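10/29/23 – for immediate release

**Bukmont brings back plain wood tabletop pieces, in shops this December**

Bukmont, the small woodturning firm, is putting out a new line of unfinished wood pieces for the table. Name of the line – Ellano. Egg cups, little stands, pegs, blocks. No paint, no varnish. Buyers can oil them, stain them or leave them be.

The shapes come out of an old pattern book from 1885, found in the shop's back office and redrawn by designer Pin-yu Yen. She kept the narrow stems and the flat round feet. Most of the rest got simplfied. 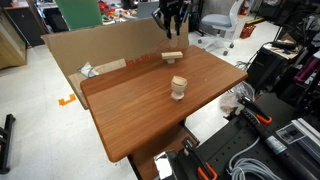
Pale wood was picked so the pieces would stand out on darker, reddish tables, the kind a lot of our customers have at home. "I wanted an egg cup you leave out after breakfast," said Yen. "Goblet shape, nothing fussy. The grain does enough."

First run is 3000 pieces, sold singly or in sets of 2. Another 400 go to schools and craft clubs as blanks for painting, through our partner Joltard. Orders from clubs open now, shops to follow.

"We get asked for bare wood all the time, teachers mostly," said Ayana Wolde, sales lead at Bukmont. "Paint sticks to it, kids like it, and its easy to sand back if a color goes wrong."

Stores carrying the line include Han and the Bukmont factory shop. Price list and samples on request – please give your shop name and a mailing address. Press questions to Ayana Wolde at the Bukmont sales office.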